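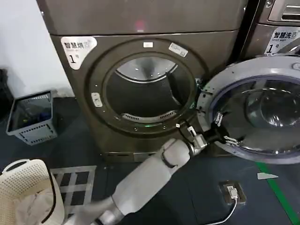

The round drum opening of a front-loading dryer with a bronze-brown finish.

Ultov opens bathroom accessibility showroom in Trotham this March

I've been fitting grab rails, shower seats and low-step showers for 14 years, mostly out of the back of a van, so you can imagine how chuffed I am to be writing this one. Ultov is finally getting a showroom! We open our doors in Trotham in March, at 9 am, and the kettle will be on.

We've set up two full-size bathrooms you can walk or wheel straight into. One has our new Saarela fold-down shower seat, the other has the Durkadar rail range in every length and colour we stock (244 pieces, if you count the end caps, and I did). Please sit on things. Pull on the rails. Bring your walker, your wheelchair or your mum, and see how the turning space feels before you spend a cent.

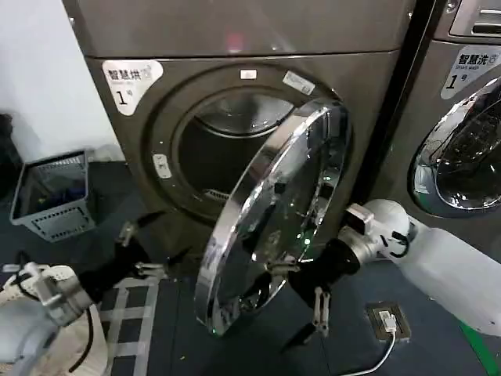

Front-loading dryer, door open, labelled with a number 1.

Over the years we've done almost 3000 home visits, and the same worry comes up again and again: people don't want their bathroom to look like a hospital. Fair enough, neither do I. The Saarela seat comes in white, sand and a soft grey, and it folds flat against the wall when the grandkids need the shower.

Home visits will carry on as usual, and they're still free within an hour's drive of Trotham. If you've got an occupational therapist's report, bring a copy along and we'll work from that. Otherwise a rough sketch with the door and the drain marked is plenty to get started.

Parking is at the rear, with a level path to the entrance. Media are welcome to drop in on opening morning, and I'm happy to chat or show you through both bathrooms.

Media contact: the owner, Ultov, Trotham showroom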